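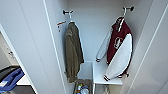

Most of the maintenance effort this period went into the hanging cell, the machine at the Hukemmont site that takes garments off and puts them back on hooks. The cell was moved from the old bench frame to a white locker compartment in April, and the setup had to be redone from the base plate up. The working load is now two jackets, an olive-green one on the left hook and a maroon varsity jacket with white sleeves on the right. The right side is harder for the arm because the sleeves are wide and the shelf is directly underneath. All approach paths on that side were taught again with a higher exit point.

Condition of the machine

The arm has 928 operating hours on it. The wrist joint was noisy at the last report and has been opened, cleaned and regreased. Play at the tool flange measured within the limit afterward. The gripper pads were worn on the inner edge and were replaced with the harder pads from Mnguni. We had one cable fault, in the wrist harness, where the outer jacket had rubbed through against a clamp. The harness was swapped for the spare and the clamp was turned so the cable bends the other way. A new spare is on order.

The head camera was recalibrated after the move. Hook positions are now stored relative to the back wall of the compartment, and the old bench coordinates have been deleted from the controller. During the first week two people were working from different copies of the position file, and that cost us a day. There is now one copy, kept on the Naner controller.

Test runs

We logged 287 hang cycles after the rebuild. Four ended in a protective stop. Three of those were traced to the wrist harness before it was swapped. The fourth happened when the gripper closed on a cuff along with the collar, and the force limit tripped as it should. The limit has been left where it was.
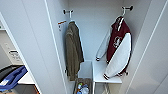
Does the cell need a full recalibration every time the compartment is shifted?

Only when the back wall has moved relative to the arm base. For a small bump, the operator runs the short check, which touches off on both hooks and takes a few minutes. If either hook reads outside tolerance, the full routine is run.

Upkeep schedule

Daily: wipe the camera window, check the pads for loose threads, run the short check before the first cycle.

Every 80 hours: inspect the wrist harness and clamp, check flange bolts with the torque wrench, back up the position file.

The schedule is posted at the cell and the log sheets are being filled in. The 80-hour inspection was done late once, when the wrench was out for service.

Spending and next steps

Parts spending under the Zelham grant is within the amount approved for the period. The largest item was the wrist harness, followed by the pads. We are not asking for any change to the budget. In the next period we plan to fit a cable guide at the wrist, teach a second grasp point for heavy collars, and write up the short check so that the evening shift can run it without help. The new spare harness should be here before the cable guide is fitted. If it is late, the guide will wait.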